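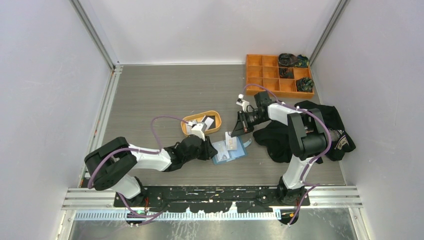 Reading time: 2 minutes

Print | E-mail

Jerari Street Tenants' Association
Minutes of the July meeting, laundry room, 7 p.m.

Chair: Ntombi Kruger. Minutes of the last meeting were accepted with one spelling fix.

1. Heating contract

The chair read out the offer from Deltuvar to take over boiler service from Joubert. Deltuvar says bills will fall once its new thermostats are in. Several members asked by how much. The letter does not say. It does say the savings are "typical," and the meeting could not agree on what that means for a building with single-pane windows on the north side.

The setup fee is $700, payable before any work starts. A member from the second floor pointed out that Joubert made much the same promise when it was hired — the minutes from that year record it almost word for word. The chair said a promise to save money should come with last winter's bills from a building like ours. Agreed to ask for these in writing. No vote on switching until they arrive.

2. Bike storage

Ciradier has quoted for racks in the side passage. The drawing shows a passage wider than the one we have. Chair to measure it and send the figure back. One member doubts that anyone will use racks out in the rain and asked for this to be noted.

3. Front door

The lock has been reported fixed. It stuck again on the way in to this meeting. Item stays open.

4. Other business

Request for a later quiet hour in summer. Two in favor, the rest against. Not carried.

Meeting closed at 8:40 p.m. Next meeting in September, same room.

We use cookies to improve your visit. Accept | Settings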